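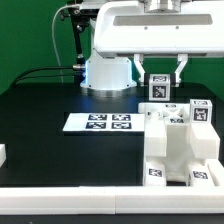

Gripper drops the cube after a protective stop, is that normal??
rumville_kit, 3/21/23

Okay, so my arm runs pick and place all day and it was fine for 1,859 cycles (yes, I log them). Then it hit a protective stop and the gripper just let go! I had my hand near the table too. Does it open on purpose? I've changed nothing except the Pirkis driver.

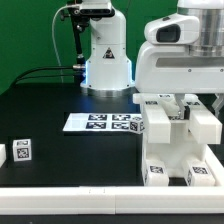

baluyot_bench
Check your driver settings before you blame the hand. Mine had "release on stop" turned on after an update, and I chased it for three days like an idiot. My other guess is your cube pose. With one cube tilted by the end of the marker sheet, like you've got, a small angle error means the pads only catch an edge, and then any jolt shakes it loose. Log the finger width at the stop. If it jumps wide open, it's a command. If it creeps, it's grip.

And please keep your hands out until it's really stopped!

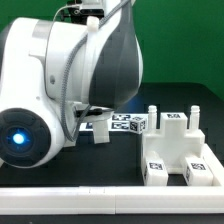 Photo: rumville_kit

adov77
Same thing here, I just reboot mine. Also check the cable along the arm, mine was rubbing and cut out after roughly 2,000 cycles. Not sure if it's the same on yours.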